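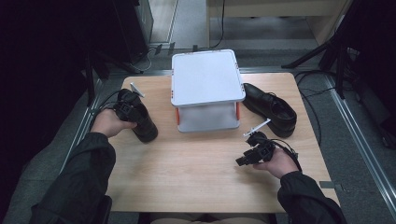
Shoe handling with two hand-held grippers at the Traltia bench.

About Traltia

Traltia compares grippers, wrist cameras and controllers for companies that need to pick up awkward things. Pravesh Van Wyk started the business after years of fitting arms on packing lines, and he still runs most of the bench work himself.

We don't make or sell grippers. Customers send us the hardware they are considering, along with the goods it will have to handle, and we try one against the other. A standard comparison covers 3 grippers and takes 2 weeks. Each gripper gets 90 tries per item, and every try is logged, including the drops.

Shoes come up a lot. Leather marks easily, the opening gives under pressure, and a grip on the side wall behaves differently from one on the heel.

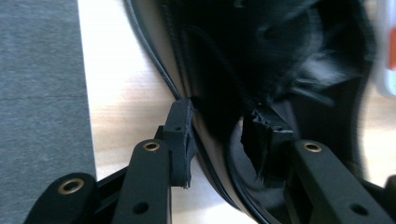
We record where the pads touched, how far the item turned and what shape the pads were in at the end of the day. Our log stands at 1329 comparisons, and customers can ask for the entries on their own items at any time.

Our longest-running work is for Osidar and Marinescu, both in footwear returns. For controllers we use the Mirkeck test sequence — the same one for every make.

Visitors are welcome on Wednesday afternoons. Please call ahead and bring a sample of what you need to move.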